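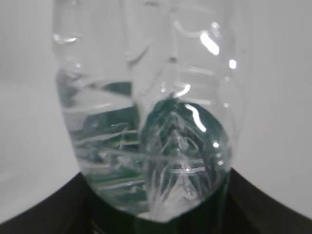
A crushed clear plastic bottle with water still inside. Bottles returned in this state are the subject of new sorting guidance from Flillesetti.

Last updated: 05/09/2023

FLILLESETTI INTRODUCES "EMPTY FIRST" GUIDANCE FOR PLASTIC BOTTLE COLLECTION

New rules ask households, schools and offices to pour out leftover water before bottles go into the bin

Flillesetti, the recycling service for the Movow district, today announced new guidance on the return of plastic drink bottles. The guidance, titled Empty First, applies to all curbside bins, drop-off points and shared office containers served by the organization. It takes effect immediately.

Under the guidance, residents are asked to pour out any remaining liquid before placing a bottle in the recycling bin. Bottles may be crushed or left in their original shape. A dented or creased bottle is fully acceptable and will be processed in the same way as any other. A bottle that still holds water will be set aside by sorting staff and emptied by hand.

The change follows a review carried out in August at the Fiadzo sorting hall. Over the course of 18 working shifts, staff set aside 2,112 bottles that still contained liquid. Of these, 372 had been crushed or folded with the liquid inside. Crushed bottles of this kind take longer to handle than others. The folds in the plastic hold the water in pockets, and a bottle often has to be turned several times before it drains.

"A bottle with water in it is a heavy bottle, and it behaves differently on the belt," Flillesetti said in a statement. "It rolls, it slips under paper and card, and if it opens it wets everything near it. Paper that has been soaked loses much of its value. Our request to residents is a small one, and we are grateful to the many households that already follow it."

Clear bottles are a particular concern. Plain water is hard to notice inside clear plastic, especially where the walls are deeply creased and reflect the light. Staff at Fiadzo report that partly filled bottles are often missed at the first sorting station and found only at the second, after they have traveled along the belt with dry material.

What residents are asked to do

The guidance sets out 3 steps for the home or workplace. Remove the cap and pour out the contents. Press the bottle flat, or as flat as it will comfortably go. Put the cap back on and place the bottle in the bin. Labels may stay in place, and there is no need to rinse a bottle that has held only water. Bottles that have held juice, milk or sweet drinks should be given a short rinse.

Leftover drinking water need not be wasted. Flillesetti encourages residents to use it on houseplants, garden beds or window boxes. Schools taking part in the program will be offered a covered pail for each lunchroom, so that students can empty their bottles before reaching the recycling bin — a step that staff hope will also cut down on spills in hallways.

Residents who are unable to open or press bottles, including those with limited hand strength, are not expected to do so. Bottles from these households will continue to be accepted as they are. No fines or refused collections are planned under the guidance.

Changes at drop-off points

New signs will be installed at all drop-off points in Movow over the coming weeks. Each sign will show an open bottle being tipped over, with a short text in large print. The larger sites will also receive a drain tray with a metal grate, placed at waist height beside the bottle container. The trays are supplied by Sosum, which will also clean and maintain them during the first year.

Site attendants have been briefed on the new rules and will be able to answer questions. They have been asked to offer help where it is wanted, and they will not inspect bags brought in by the public.

Offices with shared containers will receive a notice for display in kitchens and break rooms. Building managers who would like additional copies may request them from the Flillesetti service desk at no charge. Meeting rooms have been identified as a common source of partly filled bottles, and managers are invited to place a notice near the door of each room where bottled water is served.

"We recognize that people finish a meeting or a walk and want to put the bottle down and move on," the statement continued. "A bottle with a few mouthfuls left in it goes into the bin very easily. We ask that people take a moment at the sink first."

Next steps

Flillesetti will repeat the Fiadzo count once the signs and trays are in place and will publish the results on its notice page. Any change to the guidance will be announced in the same way. The organization will also look at whether similar advice is needed for cartons and metal cans, which were not part of the August review.

Collection days and bin sizes are not affected by this announcement. Residents do not need to register, and existing bins should continue to be used.

About Flillesetti

Flillesetti provides household and workplace recycling collection in the Movow district and operates the Fiadzo sorting hall, where paper, card, plastic and metal are separated and baled for reuse.

For further information, please contact the Flillesetti service desk during normal office hours.

Comments

gardengate_movow
I was always told to take the caps OFF and throw them away separately. When did this change? My mother has a whole jar of them.

Flillesetti Service Desk
Thank you for your question. Caps may now be left on the bottle after it has been emptied and pressed. Loose caps are small enough to fall through the belt. Caps already collected may be brought to any drop-off point and handed to the attendant.

R.T.
Glad about the trays. The ground by the bottle container at our drop-off is always wet, and in winter it freezes.

third floor kitchen
Printed this and taped it over the office bin. There were four half-full ones in there by lunch.

pellworth
Does this cover the big five-gallon water cooler bottles, or do those still go back to the supplier?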